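Week 4: Reading a grasping result

Reading for this week: Mykhailiuk and Meinecke on self-supervised bin picking, sections 2 to 4. Skip the appendix unless you like tables.

The claim is that a gripper can learn to pick mixed household objects from its own trial and error, with no human labels. The headline figure is 1000 grasp attempts per training round and 400 held back for testing. Fine. Before you believe it, check three things.

First, what counts as a success? In this paper the fingers only have to stop short of fully closed after the lift. A brush caught by its bristles scores the same as a cup held firmly by the wall.

Second, are the test objects new, or just rearranged? Section 3 says "unseen configurations" - read that phrase slowly. Moving a toy fish from one corner to another gives you a new configuration of a very old fish.

Third, where do the objects end up? Things slide to the walls and pile against each other, and those are the hard picks. The authors average them in with the easy ones. Kagiso Zulu asked for the split at the October seminar and did not get it.

Bring one page on which of these worries you most.
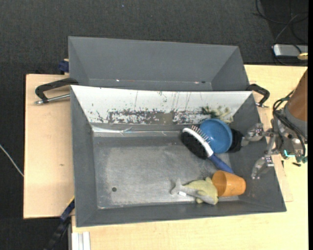 Why can't we compare success rates from two labs directly?
Each lab picks its own objects, gripper and definition of success, so the two percentages measure different things.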